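Two Grippers and a Cable: The Kiltar Collection Kit in Use

Sandoveo sells the Kiltar as a complete kit for recording manipulation data by hand. The operator holds a gripper in each hand, squeezes to close the jaws, and does an ordinary household job. A camera on each tool records what the jaws are doing. No robot arm is involved until much later, when the recordings are used for training.

We had the kit for six weeks in April and May. The first two weeks went to setup and to learning what counts as a usable take. The rest went to one family of tasks: picking packaged food up from a table and putting it in an open bin, and the reverse.

Snack packets are a reasonable test of this hardware. The film is slick and crinkled, the contents shift, and the sealed ends give way under very little force. Transparent wrappers also cause trouble for the software, which has to find an edge in material that mostly shows whatever is behind it. A patterned cloth under the packets makes that harder, and we kept one on the table for most of the test.

The jaws are built from dark linked bars on metal pivots, with a blue pad on each inner face. Opened on either side of a flat packet, they leave a clear view of it between the pads. The approach angle matters more than we expected. Come in too steep and the pads meet above the film. Too shallow and the lower links drag on the cloth. 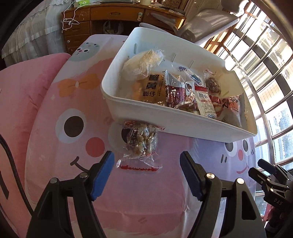 Grip and feel

Each gripper is light enough to use for a full session, although the balance is toward the jaws and the wrist notices after 40 minutes. Trigger travel is long. Barış Duman, who ran most of our sessions, preferred the firmer of the two springs in the box because it gave him a clearer sense of when the pads had made contact.

The pads hold film well. On a filled pouch, the best results came from pinching near the middle, where the contents back up the wrapper. Grips close to a sealed end tended to let the pouch swing, and a swinging pouch is difficult to lower into a bin that already has things in it. Rigid boxes were easy by comparison and told us little about the tool.

Very small items are a weak point. A single wrapped candy can sit below the pad line, and the operator has to tip the whole tool to reach it. Sandoveo lists a narrow pad set as an extra. We did not receive one.

The cable is the other complaint. It leaves the tool on one side and needs slack, so where the operator stands decides where the cable lies. On a left-side approach it crossed the lower part of the view often enough that we started routing it over the shoulder. A clip would fix this.

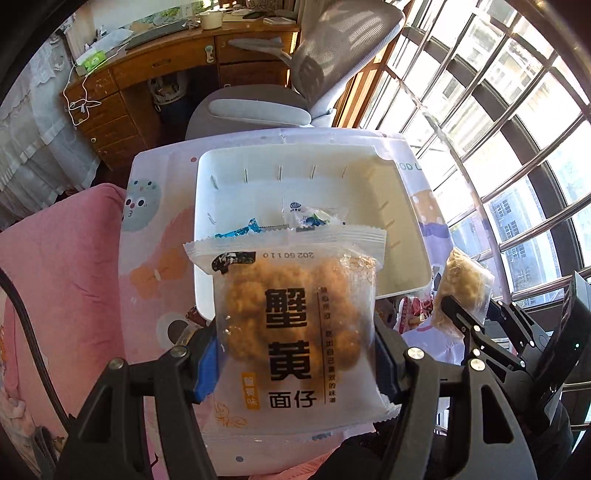 What the recordings look like

We logged 152 takes of the bin task. Video was sharp at working distance, and exposure coped with a large, bright window off to one side, a setup that washed out the cameras on an older kit we tried. The wide lens takes in much of the room beyond the table. That helps position tracking, which relies on fixed features such as desks and window bars. It also means the room ends up in the data, and anyone collecting in private homes should settle consent and storage before the first session.

Tracking held in all but a few takes. The failures came when the tool was pushed deep into a container and the view filled with plain white plastic. Backing out slowly let the tracker recover. The software marks the affected section in yellow, and the operator can trim it or throw out the take.

Jaw opening is recorded alongside the video. After calibration the reading stayed steady through a session. It drifted slightly between sessions, and the manual's advice to recalibrate at every start should be followed.

Processing service

Uploads go to Avadix, which handles processing for Sandoveo under a separate contract. Files came back in roughly a day, already split into takes and with the tool path attached. Minttu Vainio, who checked the returned files for us, found the splits reliable and the task labels less so. Several placing takes came back labeled as picking. Corrections can be made in the browser, one take at a time – there is no batch edit.

Local processing is possible but needs a workstation with a recent graphics card, and the installer supports Linux only.

Verdict

The Kiltar is a competent kit for tabletop work with soft packaging. The pads and cameras are its strong parts. The cable routing and the labeling tools need another revision, and buyers who plan to handle small loose items should ask for the narrow pads at the time of order. Spare pads ship in pairs, and the standard kit includes one pair per gripper.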